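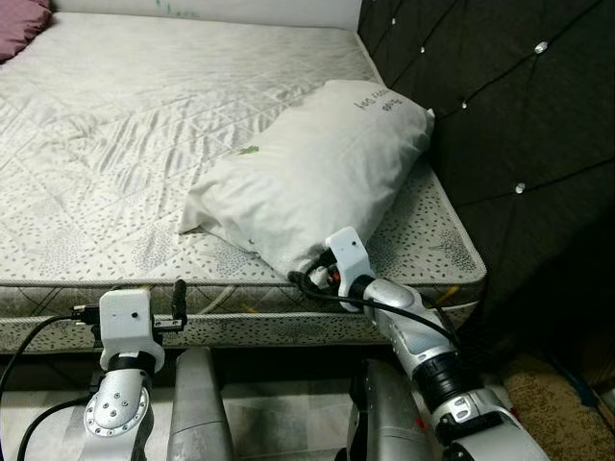
We got the bed robots at the Betgate in December and I've gone from doing whole rooms to walking behind a machine. I was on housekeeping long before it came, so maybe I'm biased. It takes hold of a white pillow by one corner, down near the edge of a bare mattress, and I'd have had the bed half made by then. Anyone else's hotel gone this way?

linen_lil
Same here, 115 rooms. My back is so much better — I'm not going to pretend otherwise!

nightporter80
Fine for your back, but what about your hours? Ours got cut the same month.

linen_lil
Mine didn't. They moved me on to checking and bathrooms. Bit duller, and I do miss having someone to natter to.

trolleydash
Trorik told us no jobs would go, then two leavers weren't replaced. I wouldn't call that the same as keeping jobs.

Original poster
@nightporter80 hours are the same so far, but I'm on my own all shift now (we used to work in pairs). Did you get anything in writing?

nightporter80
No, and I wish we'd asked. Get it before the rota changes.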